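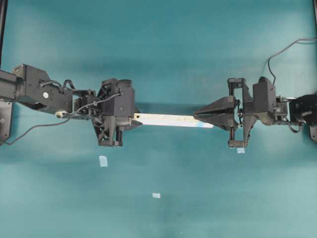
How many good runs do we need before training is worth starting?

The number we settled on is 366, all on the same task, and we're at 86 as of tonight.

Jun 18, 2018

Long day on the Brurex job. The task is the two-arm board handling Plattner asked for: one arm holds the white board, the other comes in and takes it or fits something to it. I drove the arms all morning and wrote up notes after lunch. Twelve runs went in the bin, mostly because I stopped halfway to think and the pause ended up in the recording. A pause teaches the model to pause.

What I want to change tomorrow:

1. Start every run from a different arm position. I've been lazy and they all look alike.

2. Do more with the board upright. Almost everything so far has it lying level, and the dowel step needs the other way too.

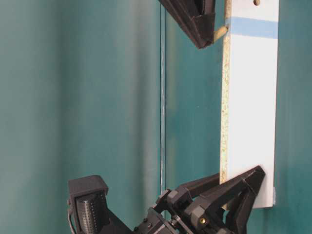
3. Keep the slow runs in a separate folder and decide later.

4. Write the label right after each run. Doing them in a batch at four o'clock I couldn't remember which was which, and had to replay five of them.

The afternoon session went better. I slowed down near the board and sped up everywhere else, and the joint readings came out a lot smoother in Prevuser. The wrist is still the part I watch most.
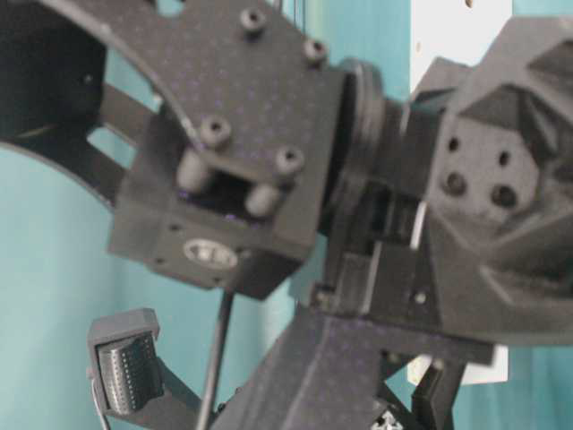
I also recorded a few bad grips on purpose, with the recovery left in. Last October's set had none of those, and the model had no idea what to do once a board slipped. I'd like one run in ten to be like that.

Sent the day's count to Nerkix before leaving and asked if the tape should stay on the boards for the whole set.
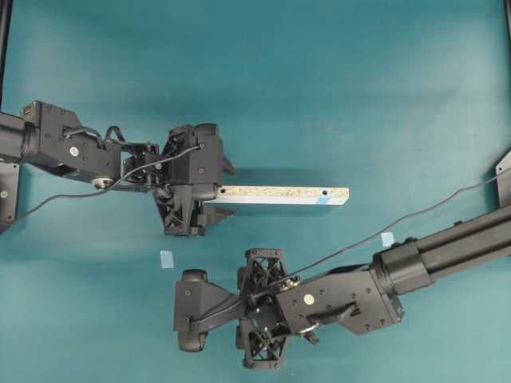 Nerkix wrote back that the tape can stay for now, but they want a batch without it before we train, so the model doesn't learn to look for blue. Fair point. That goes on the list for Wednesday, and I'll need more boards.

Contact | © 2018 | Back to top

This site uses cookies. By reading on you accept their use.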